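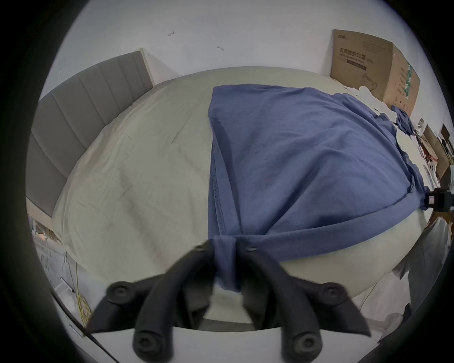

Unit 6: Slips, snags and false successes
Course handout, Handling Soft Goods
Instructor: Damir Obradović

Read this before the lab, and bring your own copy of the Jekdale failure log. I will not be going over the log in class.

6.1 The claim

The Karnotitz project published a success rate for folding and straightening cloth on a bed, using a two-fingered gripper. You have all seen the number quoted. I want you to forget it for an hour and look at what was counted.

Out of 650 trials, 274 were marked "grasp held." The software marked a grasp as held when the fingers stopped closing before they touched each other. That is the whole test. A pinch of the T-shirt passes. So does a pinch of the T-shirt together with the fitted sheet under it, and so does a pinch of the mattress piping.

6.2 What went wrong

The fault that ended the first round of trials was a double grasp. The fingers took the cloth and a bit of the sheet below it, the arm pulled toward the edge of the bed, and the sheet came along. The log says "grasp held" for the full length of the pull. The sheet popped off its corner, the load on the wrist went past its limit, and the arm stopped with the fingers closed.

Stopping closed was the safe choice according to the Van Wyk manual. I have my doubts. A gripper that stays shut on taut fabric is storing a pull, and the first thing a person does is reach in and tug on the cloth. In the June review two students admitted to doing just that.

6.3 Why cloth is a bad witness

Finger gap tells you thickness, and thickness in fabric means very little. A gathered fold of knit can be as thick as three flat layers of something else. Twist it and the reading changes again. A hem adds a ridge, so a grasp near a seam reads differently from one a finger's width away.

Creases running out from the pinch point are better evidence. They show where the load is going. But be careful: creases in the top cloth say nothing about whether the layer under it is caught too. Look at the sheet separately -- does it have tension lines pointing at the same spot? Fine wrinkles on their own don't count, as fitted sheets have them anyway.

6.4 The fix, and what I think of it

Drotach supplied a patch that lifts the cloth a short way and checks the load before pulling. It caught 19 double grasps in the next round. We don't know how many it missed, as the only record of a miss is the same "grasp held" flag that was wrong to begin with. Calling this "solved," as the release note does, is a stretch.

6.5 Lab rules

Hit the stop before touching the fabric. Open the fingers from the controls. Never pull cloth out of a closed gripper, even a hand-held one.
Keep your own fingers out of the gap between the tips and the mattress edge.
Route cables away from where you stand.
Write down what you saw before you read what the software logged.

6.6 For next time

Pick ten trials from the log marked "grasp held" and go through the recordings. For each one, say which layers were in the grasp and how you know. "Can't tell" is an acceptable entry, and I expect plenty of them -- if your sheet has none, I will ask you to do it again. Error code 1010 is a lost connection and can be skipped.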